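(01) About Harkgate

Harkgate writes and maintains technical training courses for people who install, run and repair network equipment. The company works from one building in Nokdale. Courses are delivered online, with a bench component for those modules that need one. Customers are mainly regional carriers, local utilities and colleges that do not keep their own course-writing staff.

(02) Background

The company started in 2000 as a documentation office. Its first contract was a set of installation manuals for fixed wireless links, printed and bound, with a revision sheet at the front. Customers began asking for the same material as screen-based lessons, and the manuals were broken into units of 15 to 20 minutes each. That unit length is still used. The printed line was closed once the last maintenance contract on it ran out.

(03) What we supply

(03.1) Course library. The library holds 994 units at the current release. Each unit has a stated entry level, a list of terms used, a body, and a short practical task. Units can be licensed singly or by track. The tracks are Cabling and Power, Radio Access, Routing, Desktop and Server Hardware, and Privacy and Access Control.

(03.2) Lititex. Lititex is our authoring tool. It stores course text as plain structured files and keeps a change record for every paragraph. An author can see which units share a paragraph before editing it. Output is standard web pages, with a low-bandwidth version built at the same time. Lititex is licensed to customers who want to write their own units in the same format as ours.

(03.3) Tak. Tak is the delivery service. It runs in a browser and will hold a full track offline on a phone or laptop. Progress data is stored on the device and sent when a connection is present. Tak does not collect location data or contact lists, and it has no advertising. Customers who must keep records on their own site can run Tak on their own server.

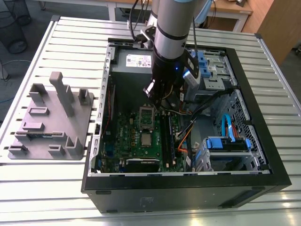
Desktop computer with the side panel off and the board exposed.

(04) How units are written

A unit begins with a task statement agreed with the customer or, for library units, with the track editor. The author writes to that statement. A second author, who has not seen the draft, carries out the practical task using only the text. Any step that needed a question is rewritten. The unit then goes to the track editor for terms, level and cross-references.

Units in the Radio Access track are reviewed every six months, as the equipment changes faster there. All others are reviewed once a year. Withdrawn units remain readable for existing customers but are marked and cannot be assigned to new learners.

(05) Staff

The technical director is Jae-in Jin, who joined as a documentation writer and designed the first version of the Lititex file format. The director is responsible for the library, both software products and the review schedule. Track editors report to the director. Authors are employed or on fixed contracts, and all have held a hands-on job in the field they write about.

(06) Accessibility and languages

All units can be used by keyboard alone. Diagrams have a text equivalent written by the unit author. Video is used only where motion matters to the task and is always captioned. The full library is in English. Cabling and Power is also available in Spanish and Korean.

(07) Working with us

New customers normally start with a trial of one track for up to 200 learners. The trial uses the full version of Tak, and learner records carry over if a license follows. Custom units are quoted per unit after the task statement has been agreed. Library releases are made in April and October. Support requests are answered on working days, and planned maintenance on Tak takes place on Thursday evenings, Nokdale time.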